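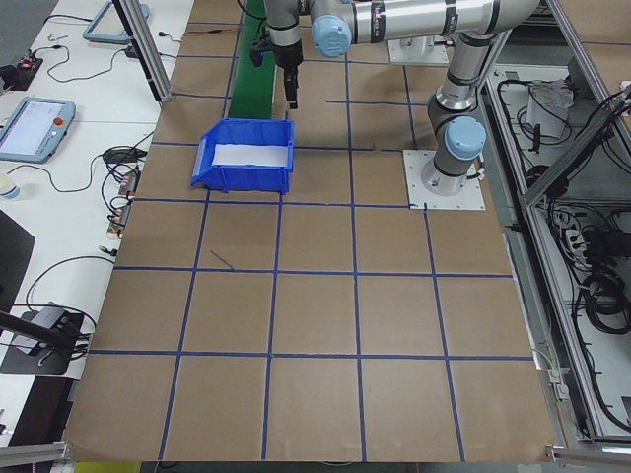 Chapter 4
Laying Out a Work Surface

Key terms: grid, cell, liner, infeed, staging area

Most sorting and packing work is done on a flat surface, and most of the trouble starts there too. A bin gets moved a few inches to make room for something else. A box is set down where the next box was supposed to go. At the Jundside parcel room, Canan Aydoğan kept a log of misplaced items for one season. Of 3,051 items handled, 98 ended up in the wrong bin, and in most of those cases the bin itself had been put back in the wrong spot.

Chapter 3 dealt with choosing a table and setting its height. In this chapter you will learn how to cover the surface, divide it, and give each container a fixed place. The exercises use paper, tape, and one open bin. Set aside 30 minutes for the first layout. Later ones go faster.

4.1 Covering and Marking

Brown kraft paper is a good cover for a practice surface. It lies fairly flat, takes pen marks well, and can be thrown out when it tears. Roll it out with the curl facing down and tape the edges before you do anything else. Smooth it from the center.

Next, lay the grid. Painter's tape in blue shows up clearly against brown paper and can be lifted and placed again. Run all the lines in one direction first, then cross them. Each square made by the tape is called a cell. The cells do not have to match exactly. Small gaps and overlaps in the tape will not affect the work as long as everyone can tell which cell is which.

Write the cell names on a separate sheet. Muammer Toprak, who set up the tables at Stisden, used letters for the columns and numbers for the rows, and this book does the same.

4.2 Placing the Bin and the Belt

Put the bin down after the grid is finished. Where a belt is used, the bin belongs near one end of it, with the open top clear on all sides. Keep the belt nearly bare while you test the layout. One light object, such as the purple foam cube resting on the green belt below, is enough to check distances. A white liner in the bottom of a blue bin makes small dark items easier to find.

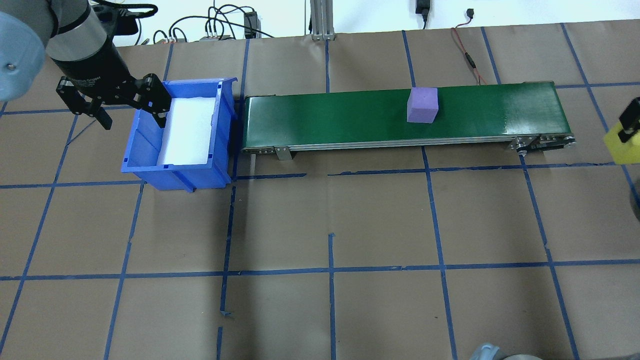

4.3 Keeping the Layout

A layout has to be checked at the start of each shift. Compare the bin's position with the sheet of cell names, press down any loose tape, and clear the staging area. Record changes in the table log, with the time and your initials.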